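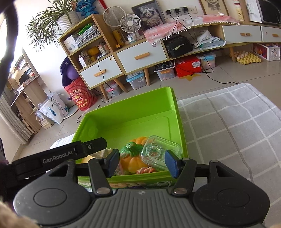
**Do I need to empty the whole bin before I start sorting?**

Take everything out, down to the last sticker and the crumbs. A bin sorted from the top is a bin with a tidy top, and you will be back on the floor by Friday with the same pile.

## 4. Sorting the small toys

This section covers toys that fit in an adult hand: play food, squeeze toys, plastic animals, capsule balls, and the many things that came free with something else. For building bricks and puzzles, see Section 6. For anything with batteries, see Section 7 and bring a small screwdriver.

You will need:

- the small green box, or any open box you can lift with one hand
- a cloth or rug with a pattern large enough to see toys against
- lidded boxes from the Lanness set (the Marusix lids also fit, with some persuasion)
- a bag for trash
- 14 minutes, or the length of one cartoon

> **Note:** The Lanness set comes with 9 sheets of blank labels. Write on them before you stick them down. The box is not a good surface for handwriting, and neither is your knee.

### 4.1 Clearing a place to work

1. Spread the cloth on the floor, away from doors. Smooth out the corners, or the round toys will find the nearest slope.
2. Put the box at the back edge of the cloth, where you can reach it without kneeling on anything.
3. Tip the toys out in front of it. Go slowly. A fast tip sends the smallest pieces under the cabinet, where they join the ones from last January.
4. Check under the cabinet anyway.

> **Caution:** Move eggs, hot drinks and open jars off the floor before tipping. We assume you know this. We assumed it of ourselves, too.

### 4.2 Making the first piles

Make two piles only: things that are pretending to be food, and everything else. This sounds crude and it is, but it takes care of a surprising share of the average bin and it can be explained to a four-year-old in one breath.

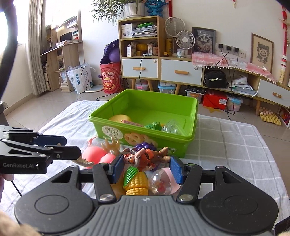 Play food goes first and needs very little thought. If it would be a vegetable or a fruit in a better-run world, it is food. The yellow corn cob with its green leaves belongs in this pile, and so do the purple grapes and the broccoli, even if the broccoli never left the box. The toy reindeer does not, however often it has been served for dinner. When a toy could go either way (pumpkins are the usual trouble, being food in one month and decoration in another), let the child decide and write down the ruling. You will be asked about it again.

5. Pull out the food and line it up along one side of the cloth.
6. Put loose leaves, stems and halves of things next to whatever they most resemble. Matching comes later.
7. Push everything else to the opposite side.
8. Leave a gap between the piles as wide as your hand. Children's feet will close it.

> **Note:** Capsule balls are containers, and they go with "everything else" whatever is inside them. Don't open them at this stage. You will lose half an hour and gain a very small eraser.

### 4.3 Moving to the table

Floor sorting is for big decisions. For the fussy ones, move the second pile up to a table and save your back. Lay a cloth there as well; it stops hard toys from skating off the far end, and you can gather up the corners when somebody wants lunch.

9. Carry the toys over in the box, in one trip if you can.
10. Set them out in a loose cluster with a little air between them.
11. Pick up each soft or stretchy toy and press it with your thumb. If it leaves anything on your thumb, wash the toy with dish soap and dry it fully before it goes near a lid.
12. Check every string and loop. Untangle them now. A loop that catches on one toy in the box will bring up four more, like fishing.
13. Put see-through toys where you can find them again. They vanish on pale cloth and reappear under your elbow.

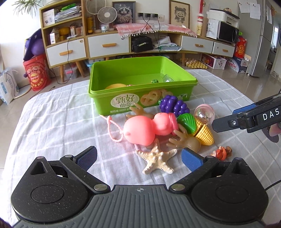
### 4.4 Boxing and labeling

14. Give each pile its own lidded box. The Cozma flat box holds play food nicely. Squeeze toys do better in the deeper Tarkau, where they aren't flattened by the lid.
15. Match the lid to the box before filling it. Lids that almost fit will stay on until you lift the box by them.
16. Write the label in plain words. "FOOD (NOT REAL)" has served us well. "MISC" has not.
17. Leave the small box open and put back only a few favorites. This is the daily box, and it may be as messy as it likes.

> **Caution:** If you reuse a cookie box or candy tin, cover the old label. Visitors will open it in good faith.

### 4.5 If something goes wrong

**The lid won't close.** Something is standing up in there. Lay the tall toys flat and try again before you press.

**A piece is left over.** Keep it in the daily box for 2 weeks. If its owner hasn't come forward by then, it was probably a leaf.

**The child has tipped everything out again.** Return to step 3.

Replacement lids can be ordered under part number 2153. State the color you want, then prepare to receive the other one.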